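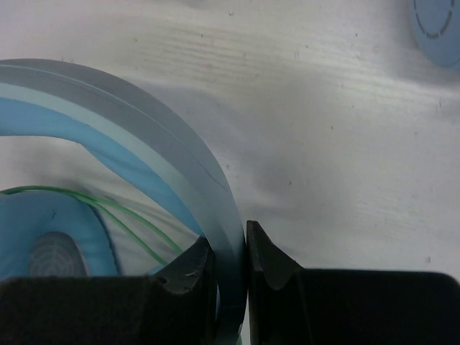
How do I build a singing set for a tribute night when the band has such a huge catalog?

Posted by lacerda_fan, 25 January 2019

Hi everybody! Our neighborhood music club is putting on a tribute night in February and I somehow ended up in charge of the song list. I'm thrilled, and also a bit lost. The band we're honoring is Prolska, who I've loved since middle school, and if you count the B-sides and the live-only songs they've got 287 tracks. We have six singers and one evening.

My trouble is the order. Everyone wants the big ballad, two people want to open, and I really don't want the whole night to be slow songs with a fast one stuck on the end. Do you go by album, oldest to newest? Do you start with the hit everybody knows or save it? And is it okay to do a medley, or do real fans hate those? The room is the upstairs at the Grendier, if anyone has sung there. Thanks so much, I can't wait for this!

harmony_side

Oh, what a fun job to get handed! I've helped with tribute nights for years and I still get excited when the song list is a blank page.

Please don't go oldest to newest. It looks so neat on paper, but with most bands the early stuff is rougher and the crowd needs a reason to lean in right away. Open with something fast that people know the chorus to, but hold back the giant hit. With Prolska I'd open with something off the second album (that whole record moves!) and put two solo numbers after it while the room is still warm and loud.

For the ballad, give it to the singer who can do it quietly. I mean that! Everybody wants to belt it, and the loud version is the one people have heard at every wedding. One voice and a piano, a little past the middle of the night, and you'll hear the room go still. Then come straight back in with a group number so nobody has to follow it alone. 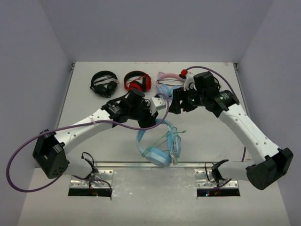
Medleys are great if you keep them short. Three songs, maybe four, and pick ones in keys that sit close together. When we did the Vikari tribute we tried to squeeze seven songs into one medley and it felt like somebody was flipping through radio stations. We cut it down the week before and it became my favorite part of the show. Let each singer take a verse and have everyone come in on the last chorus.

Also, run the handoffs as much as the songs. Who walks on, who walks off, who takes which mic. We spent a whole evening doing only that and I have never regretted it. A minute of shuffling between songs feels like forever from the seats.

Finish with the big hit, all six of you, and have one more song ready in case they want it. They will want it!

tallbarry_sings

albums order is fine imo, we did it that way and people liked it. Medley yes. Put the hit last.

oddmeter

Mostly agree with harmony_side, especially about the quiet ballad, but I'd be kinder to the live-only songs. Those are the ones the longtime fans will talk about on the way home! Put just one in, early in the second half, and have the singer say a line or two about it first so the casual listeners aren't lost.

On the two people who both want to open: make it a duet. Prolska wrote so many parts for two voices that you won't have to rearrange much, and it starts the night with some energy between people on stage.

I've sung upstairs at the Grendier and I love that room. It's a bright one, so cymbals and high harmonies carry a long way, and low spoken intros get swallowed. Talk a little slower than you think you should. The stage is shallow too, so for the group numbers have the taller folks stand behind and bring the others right up to the front.

Have a wonderful night, and please come back and post the final list, I'd love to see which songs made it.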